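The Hat Table

Roscoe Abernathy had been put in charge of the hats, and he could not have been happier about it if they had handed him the keys to the whole of Mirbridge.

"All of them?" he said.

"All of them," said his aunt. "Your grandfather's, out of the wardrobe and the shed and the back of the car. I can't face it. Keep what you think is worth keeping and put the rest in a box for Trolby."

Trolby was the village fete (the other village, the one with the better cakes) and it always had a clothes stall. Roscoe said yes before she had got to the end of the sentence. He was 27 years old and he had loved those hats since he was tall enough to knock them off their hooks.

He took them all down to the workroom because it had the good table in it, the butcher-block one with the strips that went from cream to a sort of biscuity pink to proper tea brown. When he was small he used to run a finger along the strips and try to get from one side to the other without touching a dark one. He tried it again now. He got further than he remembered!

Then he tipped out the bags and stood back, grinning like a fool.

There were straw hats and a rain hat and a thing with ear flaps that had been to Seradby and back in a gale. There was the flat cap for funerals, and the other flat cap, which was for going to the pub after funerals. There was a bobble hat his grandmother had knitted while watching the snooker, so that one side of it was calm and the other side was very tight indeed. He put that one on straight away and kept it on all morning.

But it was the baseball caps he had been waiting for. Grandad had come to baseball caps late in life and fallen for them completely. He had paid 40 pounds for one once, at the Scanlon shop on the front, and carried it home inside his coat so that Gran wouldn't see the bag. She saw the bag. She said it suited him, and that was that, he was never without one again.

Roscoe went through them slowly. He held each one up and gave the crown a little punch from inside to wake it up. Oh, they were lovely. You could tell what sort of day a man had been planning from the cap he took off the hook. The grey was for the allotment. The navy was for anything involving a train. The slate one, somewhere between grey and blue depending on how you stood to the window, was for visitors, and came off indoors. And the faded blue one was simply August. He had worn it the whole month, every year, down on the shingle with his trousers rolled, and the sun had taken a bit more of the colour each time until it looked like something the sea had given back.

"That's never going to Trolby," Roscoe told it.

His aunt came in with two mugs and looked at the bobble hat on his head and then at the table.

"You've hardly put anything in the bins," she said.

"I've put the rain hat in."

"That's got a hole in it."

"Well, there you are. I'm being ruthless."

She sat down on the step and drank her tea. After a while she reached over and picked up the flat cap, the pub one, and turned it round and round by the brim, and began to laugh. She told him about the time it had gone off Seradby pier and Grandad had gone down the ladder after it in his wedding shoes. Roscoe had heard the story from Grandad, but in his version there had been no ladder, he had dived. They argued about it happily until the tea was cold. Then she told him the one about the goose, which he had never heard at all, and he had to put the mug down.

By dinner time the straw hats were packed up, and so was the funeral cap, wrapped in a clean pillowcase because it seemed rude to fold it. The ear flaps went to the boy next door, who put them on and ran straight off down the lane barking. His aunt kept the pub cap. She didn't say so, she just walked out with it.

That left the baseball caps. Roscoe wiped down the table, every strip of it, and gave them the middle all to themselves. He set them side by side with their brims towards him, the way they used to hang in the hall, with the August one at the end where it would be nearest the window in the morning. One more dark grey he put on top of a bin, for maybe. He had been saying "for maybe" about that cap since breakfast and it hadn't got any closer to Trolby.

"How many are you keeping?" his aunt called down the stairs.

He looked at them. He really did try to choose. He picked up the navy one and thought about trains, and put it back exactly where it had been.

"I'm still deciding!" he shouted, and went up to see what was for dinner, with the bobble hat still on.

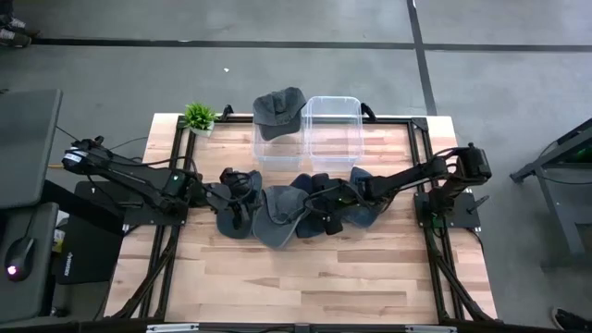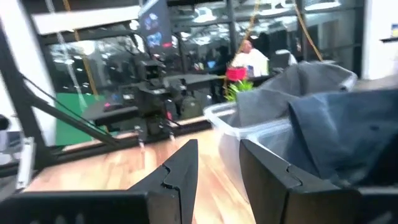
Caps on the butcher-block table, and grey cloth heaped in a clear bin.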